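The **Menddale rule** is a guideline for small robot arms that handle soft fruit. It says that an arm must be tested on the fruit it is meant to pick up, and on whatever tends to arrive with the fruit. The rule was written by Nesma Naciri at Wedumura, after a season in which several arms performed beautifully on glass marbles.

The full text runs to 58 clauses, of which most shops follow the first four. These ask for a plain, pale work surface, a soft fingertip, a written force limit, and berries placed both singly and touching. Leaves are to be left in. An early draft had them removed, a step that Ferenc Erdős noted is seldom taken by the bush.
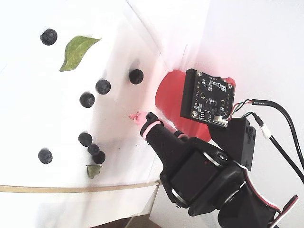
*Servo-driven arm with a pink fingertip, with blueberries and leaves on a white surface.*

Clause 30 requires 3000 logged grasps before an arm may be called "gentle" in sales material. Fovcombe asked for a lower figure and was given 4000, later withdrawn on appeal. Bruised fruit must be recorded as bruised. The terms "pre-softened" and "jam-ready" were struck from the approved list in July.

Critics, among them Lâm Thái, argue that the rule says too little about cables, which get one sentence and a footnote. A revised section is being drafted at Triệu.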